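Home & Living | Local Business

Clodbridge furniture maker moves into former feed store, adds repair counter

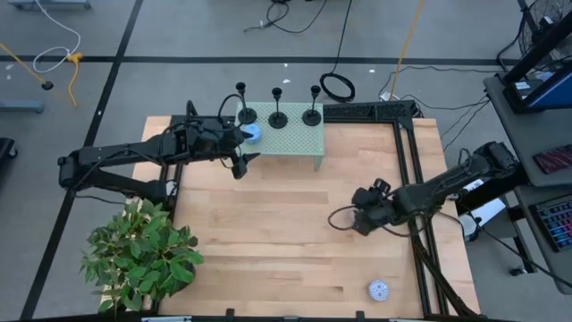
CLODBRIDGE – A small furniture company that has sold tables and benches out of a rented barn since it opened will move into the former Fendov feed store on Mill Street in November, its owner said.

Bonumville Woodworks signed a lease on the building last month. The new space gives the company a shop floor, a showroom facing the street and a counter where people can drop off furniture for repair. The barn, on the county road north of town, will be kept through the winter for drying and storing lumber.

Owner Asger Lauritsen said the move had been planned for two years but was held up by the search for a building with a loading door and enough power for the machines.

"We looked at a lot of places that had one and not the other," Lauritsen said. "The feed store had the door. The power we had to pay for."

The building has 2,996 square feet on the ground floor and a loft that the company will use as an office. It has been vacant since the feed business closed. New wiring and a dust collection system went in over the summer, and the front windows were replaced. The town signed off on the electrical work in September. A final inspection of the sprinklers is still to come, and the opening date depends on it.

Bonumville makes most of its pieces from maple, ash and red oak bought from mills within a day's drive. Dining tables are the largest part of the business, followed by benches and kitchen worktops. Lauritsen said orders for worktops have grown faster than anything else, mostly from people redoing older kitchens who want wood on one counter or an island and stone or tile elsewhere.

The company has 12 employees, up from five when it moved into the barn. Two more will be hired for the repair counter, which will take in chairs with loose joints, split tabletops, drawers that stick and similar jobs. Upholstery will be sent out. The minimum charge for a repair is $103, and Lauritsen said customers will get a written price before any work starts.

"People bring us chairs now and we do them at the end of the day if there's time," he said. "Some of them have waited months. That isn't fair to them."

Customers who already have a chair or table waiting at the barn will be called before the move and can choose to pick it up or have it taken to Mill Street.

Marit Brynjólfsdóttir, who owns the bakery next door, said she was glad to see lights on in the building again but hoped the saws would not run early in the morning, when her outdoor tables are full. Under the terms of the town permit, the large machines may be used from 8 a.m. to 6 p.m. only, and the loading door must be closed while they are running. Deliveries will come in from the alley.

Parking was the main concern at a public meeting on the permit in the spring. The lot behind the feed store has space for nine cars, and several neighbors said that was too few for a showroom. The company agreed to have its employees park at the old depot lot – a five-minute walk – and to leave the spaces behind the store for customers.

The showroom will open with tables, benches and a wall of wood samples with different finishes. Cutting boards and other small items made from offcuts will be sold at the front. Lauritsen said the company is also thinking about evening classes on sharpening and basic finishing, but those would not start before spring.

Prices for new furniture will stay the same through the end of the year. Delivery inside town limits will be free for orders picked up from the new shop floor, and a flat $235 for anything farther out in the county. Orders placed before the move will be delivered under the old terms.

Hours for the showroom and the repair counter will be posted on the door once the inspection is done.

Related stories

Depot lot to be repaved before first snow
Mill Street water main work enters second phase
How to oil a wood countertop
Bakery adds outdoor tables on Mill Street

We use cookies to remember your settings and count visits to our pages. By continuing to read, you agree to our cookie policy. Accept | Manage settings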